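Berkden Annex, Tabletop Cell
Pre-Session Safety and Readiness Checklist, with Inspector Comments

Date of inspection: Thursday, January 23, 2025
Inspector: Catrin Mathias
Cell operator: Aivar Ramanauskas
Reviewed by: Gediminas Jaunzems
Collection program: Dutine, small-object handling
Result: Conditional pass. Two items to be closed before the next session.

Scope

This checklist applies to the fixed cell used to record demonstrations for the Dutine program. It is completed by an inspector who is not operating the arm that day. Each item is marked Pass, Action or Not Applicable. An item marked Action must carry a comment and the name of the person responsible.

Section A. Personnel and Access

A1. Operator holds a current sign-off for this cell. Pass.

A2. A second person is within calling distance during recording. Pass.
Comment: Edgars Juška was present for the full inspection.

A3. No person reaches over the tabletop while the arm is enabled. Pass.
Comment: The operator disabled the arm before each reset and said so aloud. This is the required practice and should continue.

A4. Loose sleeves, lanyards and jewelry removed. Pass.

Section B. Arm and Gripper

B1. Emergency stop tested from the operator position. Pass.
Comment: Tested twice, once at rest and once during slow travel.

B2. Speed limit set to the recording profile. Pass.

B3. Gripper opens and closes fully without sticking. Pass.

B4. Mounting bolts checked for tightness. Pass.
Comment: Next full torque check is due in July.

B5. Arm returns to its start position on command. Action.
Comment: The return was slower than expected on the first attempt and normal after that. A. Ramanauskas to review the log and report.

Section C. Work Surface and Floor

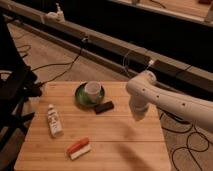
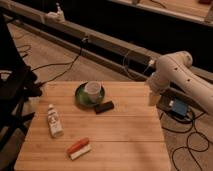 C1. Floor cabling is secured and clear of walking routes. Action. The inspection covers every cable that a person could step on between the operator position and the tabletop, including those reached only when resetting objects. Black cables lie on the carpet on the arm side and also on the side toward the dark stand, and the tangle below the arm runs out to the corner where the operator turns. The cables on the arm side are to be gathered and covered. E. Juška is responsible. Until this is done, resets are to be made from the front edge of the table only.

C2. Cables leaving the rail do not enter the path of the arm. Pass.
Comment: Clearance was checked by moving the arm by hand through its full recording range. The check must be repeated whenever a connector on the rail is changed.

C3. Tabletop is stable and does not shift under light pressure. Pass.

C4. Surface is clean and dry. Pass.

C5. No glass, blades or liquids on the surface. Pass.
Comment: The cup is to be used empty at all times. Operators have asked whether a pouring task may be added. It may not be added under the present approval.

Section D. Objects and Placement

D1. Every object on the table is on the approved list for the session. Pass.
Comment: The cup and saucer are treated as two separate entries. If the cup is set on the saucer at the start, the record must say so.

D2. Objects are free of cracks and sharp edges. Pass.

D3. Tubes and bottles are closed. Pass.
Comment: Caps are to be checked by hand before the first recording and again after any drop.

D4. Starting positions are changed between recordings. Pass.
Comment: Vaida Stankevičius has asked that objects be placed at an angle as well as square to the table. Earlier Dutine sets contained too many neat layouts, and the trained model did poorly when an object was turned. Objects that touch one another are allowed and should not be separated for the convenience of the operator.

Section E. Recording and Data Handling

E1. Cameras are fixed and have not moved from their reference view. Pass.

E2. Storage has room for the planned session. Pass.
Comment: The session is planned for 400 recordings. The Dutine set held 3,394 accepted recordings at the time of inspection.

E3. Failed attempts are kept and labeled as failed. Pass.
Comment: Operators are reminded that a missed grasp is not to be deleted. Mark it, reset the table and continue.

E4. Session is stopped after 3 unplanned contacts between the gripper and the table. Pass.
Comment: The operator was able to state this rule without prompting.

E5. Task instruction is entered before the recording starts. Pass.
Comment: Use the object names on the approved list. Two operators have been using different names for the same object, and G. Jaunzems has had to correct these entries by hand.

Open Items

B5. Slow return to start position. Responsible: A. Ramanauskas.
C1. Floor cabling on the arm side. Responsible: E. Juška.

Both items are to be closed in writing and sent to the inspector. Recording may not resume until C. Mathias has signed below. A copy of the signed form is to be kept in the cell binder and a second copy sent to the Dutine program office.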